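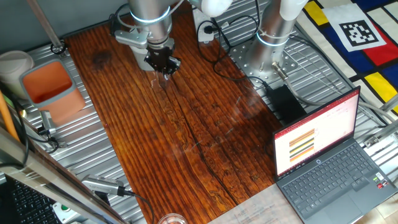 Welcome to section 4 of the Clilliseo guide, and to the best bit of owning one: getting your bench lighting right! A good lamp makes small work a pleasure, and the Clilliseo gives you a wide, even spread once it is placed properly. Clear objects are the hardest test, and a small see-through piece lying on wood can all but vanish from view, so set the lamp up with something like that and everything else will be easy.

Before you start
You will need the lamp head, the Droritz clamp, the mains adaptor and the 14 mm spanner from the box. Leave the adaptor unplugged until step 5.

1. Fix the Droritz clamp to the back edge of your bench and tighten it with the spanner.
2. Slide the lamp head on to the post until it clicks.
3. Raise the head to 400 mm above the bench top.
4. Tilt the head slightly away from you.
5. Plug in the adaptor and press the power button once.

CAUTION: Never use an adaptor other than the Doltier 244 supplied. Let the head cool before moving it.

Checking for shadows
6. Put a bowl where you normally work and look inside it.
7. If the inside is dark, move the head sideways a little at a time (go slowly, small moves make a big difference) until you can see the bottom clearly.

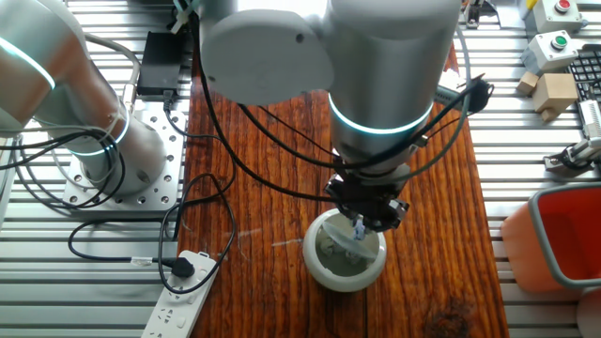 Fig. 2: Shadow inside a white bowl.

8. Lock the head with the side knob.

NOTE: Lamps made before May have the older Huerta knob, which turns the other way to lock.

Guide last updated 2019-06-23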